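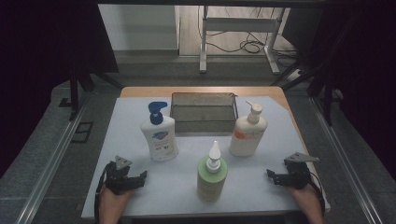 Figure 1. Pump bottles and a wire-mesh basket on a pale sheet.

4.2 Refilling and replacement

Households in the Lelport sample bought liquid soap in two ways. Most bought a new pump bottle each time the old one ran out. The rest kept the bottle and bought refill pouches, usually at the same store and on the same trip as their other cleaning supplies. Of the 169 households that kept a purchase diary, few stayed with one way for the full 16 months. A family might refill the kitchen bottle for half a year, replace it when the pump stuck, and then go back to pouches.

We coded a purchase as a refill only when the diary named the container it went into. This left out a number of entries that simply said "soap." Su's earlier coding counted these as new bottles, and her refill rates are lower than ours for that reason.
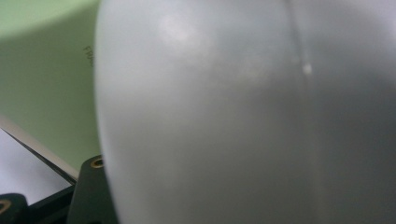 Figure 2. Close view of a smooth, rounded, pale gray-white surface.

Price explains less of the pattern than we expected. Refill pouches were cheaper per ounce in both towns, and most people knew it. What they mentioned more often was mess -- pouring into a narrow neck, soap down the side of the bottle, a pouch that would not stand up once opened. Storage came next. Renters in smaller units said they had nowhere to keep a half-used pouch. Visano households, with larger kitchens on average, rarely brought it up.

The diaries do not say who in the home did the refilling. Samuele Marino asked about this in follow-up visits, and his notes are quoted with light editing.

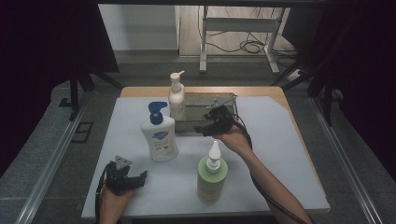 Grelberg, October

Second visit. The mother refills in the bathroom and the older son in the kitchen, and neither uses the other's brand. She thinks the diary misses about half of what he buys. He says he writes down everything except what he pays for in cash. They agreed to keep receipts in a drawer until the next visit.
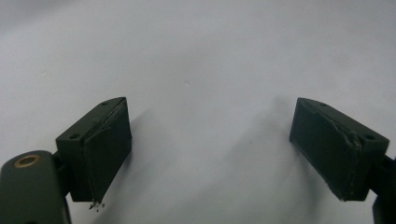

Spills were the weakest item in the diary. Respondents were asked to note any spill during refilling, and across over 1000 entries the box was left blank far more often than it was filled in. We do not read a blank as a clean pour. Small marks are easy to pass over on a light counter; a tiny pale speck on a plain gray-white surface takes some looking to find, and a person in the middle of making dinner is not looking. Spill counts are therefore reported in the appendix only, and the five households that never opened the spill page are left out of them.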